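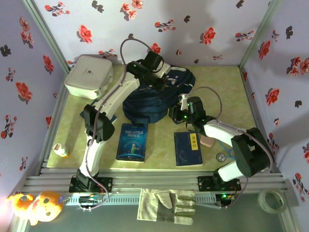 Flomumari opens its school bag packing table for the fall

July 31, 2020

Hi, it's Pirjo Peltonen from Flomumari, and yes, I write our press releases myself, so please forgive the exclamation marks. I've got news for parents, grandparents, teachers and anyone else who has ever found a squashed banana at the bottom of a backpack in June.

Our packing table is coming back! Starting in September, kids and their grown-ups can come by the shop in Jandden, bring whatever bag they already have at home, and spend 40 minutes with us figuring out what goes in it, where it goes, and what can stay on the shelf. It's free. You don't have to buy anything, and I promise I won't stand behind you coughing near the cash register.

I started doing this at my own kitchen table years ago, when my daughter was starting second grade and came home every day with a bag that weighed about as much as the dog. We tipped the whole thing out on the floor. There were three pencil cases in there, two of them empty, and a library book we'd already paid for. After that we made it a Sunday evening thing, and then the neighbors' kids started showing up with their bags too, and at some point my husband wanted his kitchen back.

What we do at the table

First everything comes out. Everything, even the crumbs. We lay the bag on its side on a mat so the kids can see into it properly and get both hands in, which is so much easier than digging down from the top while it slumps against a chair leg. Then we sort. School things in one place, things for the trip there and back in another, and things that are just along for the ride in a third (rocks, mostly, in my experience).

Then the packing. Books go in first, flat against the back. I always like to have one book in there that isn't for school at all. We've been using The Little Prince this summer, since it's thin and it fits in next to nearly anything, and because I never get tired of it. Hard cases go in after the books and soft things go on top. Small stuff that gets lost, like keys and bus cards, belongs in a pocket that closes, and the child gets to choose which one, because they're the one who'll be looking for it at ten to eight in the morning.

About those front pockets. I'm very fond of a mesh one. Kids don't always remember what they put where, and being able to peek through the fabric helps a lot. A zipper with a decent pull tab is the other thing I'd ask for if I were shopping for a new bag, something long enough to grab in mittens. And a reflective strip! It gets dark so early here once fall really gets going, and I would put one on everything if they let me. 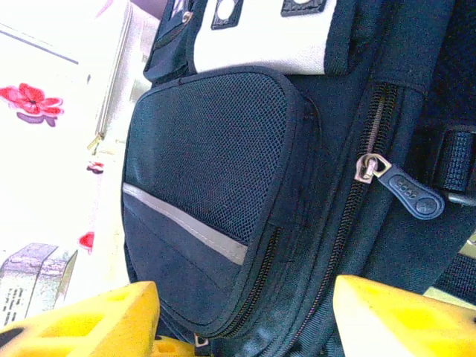 Mesh front pocket with a pale grey reflective strip, and a zipper with a rubber pull tab.

If your bag doesn't have any reflective bits, bring it anyway. We'll have stick-on and clip-on ones at the table, and my colleagues are much handier with a needle than I am if you'd like a strip sewn on while you wait.

The new part this year

We're adding a repair corner. The Jääskeläinen sewing shop from next door is lending us a machine and a very patient person to run it, and between us we'll look at stuck zippers, torn straps and loose seams. Small fixes are free. If it's a bigger job we'll tell you up front what it costs, and you can take it home and think it over.

I'm really happy about this one. Last year I saw so many perfectly good bags headed for the trash over a single broken zipper, and it bothered me all winter. A slider can usually be swapped in a few minutes if the teeth are all right. Straps take longer, but they can be done too.

We're also giving away 100 packing cards, which the print shop Datach made for us on nice stiff card. One side has spaces for each day of the school week, the other side is blank for drawing on. Children who can't read yet can draw a gym shoe or a recorder in the space instead, and in my opinion that works better than words for plenty of the older ones too. Tape it inside the closet door or wherever the bag lives at night.

And if you have a bag your child has outgrown, we'd love to have it. Last fall we passed on 100 of them to families in town, and I'd like to beat that. They should be clean, please, and have their pockets emptied. (Check the little one on the inside. Everyone forgets the little one on the inside.)

How to join

You can book a time at the counter or by phone, and walk-ins are fine when there's a free spot. The first week of school is always busy, so if you can wait until the second you'll have more room and probably better coffee. Teachers who want to bring a whole class should call ahead so we can set up more mats.

Things to bring: the bag, the things that normally live in it, and the school schedule if you have it by then. Please don't tidy up before you come! I know the temptation, I'd do it too, but it's a lot more useful to see the bag the way it is on an ordinary afternoon.

We'll keep hand sanitizer on the table, wipe down the mats between visits and space the bookings out so families aren't on top of one another. If the rules for shops change before September, we'll move the table out into the yard, and if it rains we'll put up the awning.

About Flomumari

Flomumari is a small family shop for bags, school supplies and paper goods in Jandden. We're in an old building, with 1781 carved over the door, and the floor slopes enough that pencils roll to the back. We sell new bags, we mend old ones when we can, and we gift wrap for free all through the year.

Press contact

Pirjo Peltonen, Flomumari. Reporters are very welcome to sit in on a session, just let me know beforehand so I can ask the families first. Bring your own bag if you like, I'd love to see what's in it.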